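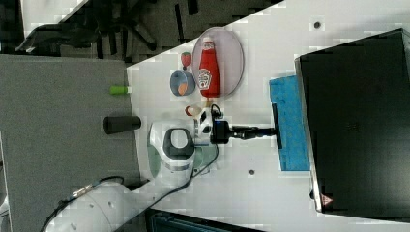
2 min read

Setting the charging limit on your Balthorpe

Your car leaves the factory with no charging limit. Set one before you plug in at home for the first time.

1. Park, press the brake pedal and switch the car on.
2. On the center screen, open Vehicle, then Energy.
3. Tap Charge limit and drag the slider to the level you want.
4. Tap Save. The charge light by the port blinks twice.

Note: If you use a Wesix wall unit, wait 8 seconds after saving before you connect the cable. The unit needs that time to read the new limit.

Caution: Do not use an extension cord with the portable charger.

If the screen shows code 1129, the limit was not saved. Switch the car off, lock it, wait until the screen goes dark and start again from step 1.

The limit stays in place until you change it.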